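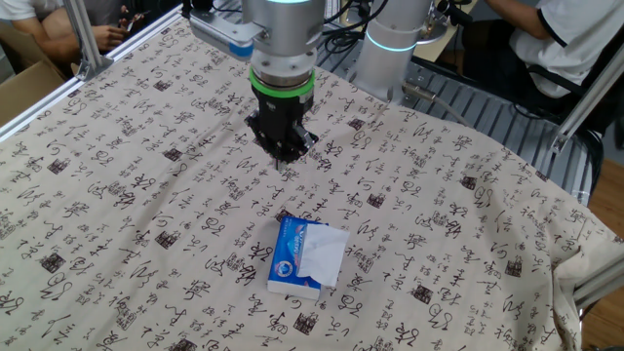

Unit 2: Table Linens and Small Supplies

Course: Household Presentation, Rirkley Institute
Instructor: Myrtle Mercado
Revised October 5, 2020

2.1 Printed cloths

A cloth printed with calligraphy has a direction. Students shall lay it so that the columns of characters can be read from the principal seat. The small seal marks are part of the design and are not to be used as guides for centering. Wrinkles are smoothed from the middle of the table outward. Fabric that hangs past the tabletop should fall freely and should not be tucked under.

2.2 Tissue packs

A soft pack is set flat, opening upward, with one tissue drawn partway out. On a light cloth with black printing, a blue wrapper remains easy to find. Lift the pack before adjusting the cloth; do not drag it across the fabric. 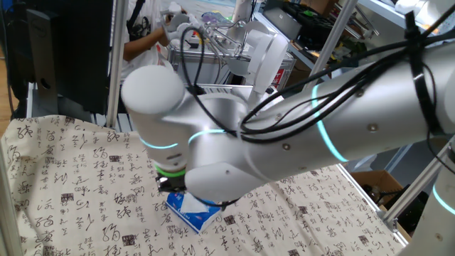

2.3 Preparation for next session

Read the Dellurach course reader, page 92. Submit a one-page table plan to Sizwe Nel. Plans must state the cloth used, its direction and the position of each item.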